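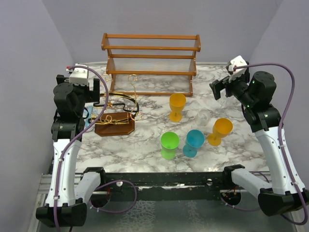
Household storage and furnishings

Dish rack

A dish rack, also called a dish drainer, plate rack or draining rack, is an open frame used to hold washed crockery, glassware and utensils while water runs off them and they dry in the air. Racks are made of timber, coated or stainless steel wire, plastic, bamboo or a mix of these. They may stand on a bench, hang on a wall, sit over a sink or be built into a cupboard.

Terminology

In Australia and Britain the sloping surface beside a sink is usually called the draining board or drainer, and the removable frame placed on it is the dish rack. In Canada, dish rack and drying rack are both common, although the second term is also used for laundry stands. Plate rack can mean either a rack for drying or a fixed shelf for storing and displaying plates. The two uses overlap, as many older wall racks did both jobs.

History

Timber plate racks were a common fitting in the sculleries of larger houses, where they were fixed to the wall above a stone or lead-lined sink so that drips fell back into it. Plates stood on edge between vertical dowels and were often left there until the next meal. Smaller households dried by hand with a cloth and stacked the dishes on a dresser.

Wire racks spread as wire drawing and dipping became cheap, and rubber or plastic coatings were added to reduce chipping and rust. The spread of the automatic dishwasher reduced the amount of washing done by hand, but most kitchens kept a rack for knives, stemware, timber utensils and large pots.

Types

Single-tier racks have one level of slots, often with a separate cup for cutlery. They are simple to clean and suit a short bench.

Two-tier racks place a second level above or behind the first. Plates usually go on one level and cups, bowls or glasses on the other. Many timber models fold flat on crossed legs.

Over-sink racks rest on the rim of the basin or on tall legs that straddle it. A typical frame is 600 mm or more across, to clear a standard bowl.

Cupboard racks are fitted inside a wall cabinet with an open base. They are widespread in Finland and Italy and less usual in Australian and Canadian kitchens.

Design

Spacing between rods or dowels determines what a rack will hold. A gap of 30 mm takes most dinner plates but lets saucers lean. Deep bowls need wider spacing or a flat shelf. In plate sections, a slight backward tilt keeps the load stable and allows air to reach both faces.

Weight is seldom a difficulty on the bench, but wall-mounted racks need fixing into studs or masonry. A full set of stoneware is considerably heavier than the rack that holds it.

Materials and care

Beech, acacia, rubberwood and bamboo are the usual choices for timber racks. Untreated timber darkens where water sits, especially at the feet and around joints, and may develop mould in humid weather. Periodic oiling with a food-safe mineral oil slows this. Timber racks should be scrubbed with warm soapy water and stood on end to dry.

Coated wire fails first at the tips, where the coating splits and the steel beneath begins to rust. Stainless steel lasts longer but collects scale in hard-water districts, which can be removed with diluted white vinegar. Drip trays need more frequent washing than the rack itself.

See also

Draining board
Dresser
Kitchen sink
Tea towel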